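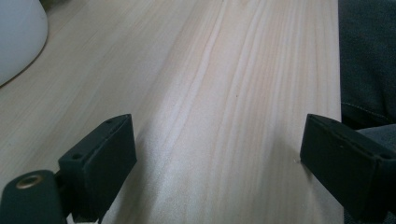

Chapter 4
Choosing Software Your Whole Office Will Use

I once worked for a company that paid for three different ways to send a message. Three! We had a chat app, an email system, and a project tool with its own inbox, and if you wanted an answer from anyone you walked over to their desk. I was the junior person, so I did a lot of walking (and learned everybody's coffee order, so it wasn't a total loss).

That company was Camier, a furniture parts supplier with 200 employees, and it's where I first got interested in the question behind this chapter: why do people ignore tools their employer has paid good money for?

My boss back then, Rania Ashour, had a theory. She thought most software gets picked by the folks who will use it least. The managers sit through a demo, the demo looks great, a contract gets signed in May, and by fall the warehouse crew has gone right back to sticky notes. I argued with her about this for months – I was young and I loved demos – and then I looked at our own login records. We had paid for 1,409 seats across all our programs that year. Only 1,012 of them had ever been opened, even once.
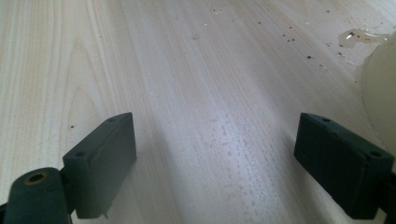 So I started asking people what they needed before I showed them anything. The answers surprised me! The shipping team wanted to send a note that would still be there after the night shift. Accounting wanted to stop getting the same file five times under five names. Zuzana Šimko in purchasing wanted one search box, just one, and she told me so every time we met in the hallway.

You'll meet all of them again in the case study on page 112, where Camier has to choose between two products, Datuvix and Parri. I'm not going to tell you yet which one they picked. I'd like you to work through the interviews first and make your own choice, then compare notes with a classmate.

Before you go on, take a few minutes with this warm-up:

List every program you used yesterday to share something with another person. Put a star by the ones you chose yourself. Keep the list handy – we'll come back to it in Section 4.2, when we talk about switching costs.

Key terms in this chapter: seat license, adoption rate, pilot group, switching cost, shadow IT

4.1 Who Gets Asked?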